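Handout 6: Looking after the hand-held grippers
Maintenance for Cell 3, Festlow lab
Course lead: Ha-neul Seok. Bench sessions: Fergal Moriarty.
Revised 24/05/2024

Each gripper gets a short check before a session and a full check every 300 recorded runs. The run count is in the Godby log, not on the tool itself. Write the new figure down before you start.

Pads
Both finger pads should lie flat and face each other squarely. Wipe them with a dry lint-free cloth. Solvent lifts the adhesive at the corners. If a pad has started to peel, replace both -- a new pad against a worn one closes off center.

Finger screws
Check the screws by hand with the short driver. Snug is enough. Last November we stripped two fingers by overtightening, and the spares took weeks to arrive.

Opening and closing
Work the fingers through their full travel ten times. Feel for grit or a catch near the end. If there is one, tag the tool and put it on the repair shelf.

Camera
Clean the lens, then open the fingers fully and look at the live view. Both fingers should show, one at each side, with the work area between them. If one side shows much more than the other, loosen the mount, re-center it and record a new test clip.

Test task
Use the key stand with the black tray for the test clip.

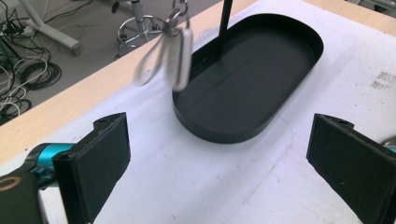
Let hanging objects settle before closing on them. Some blur is normal while they swing, but if the fingers also look soft, check the lens and the mount again.

Log the clip under the tool number and initial the entry. Faults go to Fergal the same day.

Reading for next time: Hennessy notes, section 3, on replacing the finger linkage.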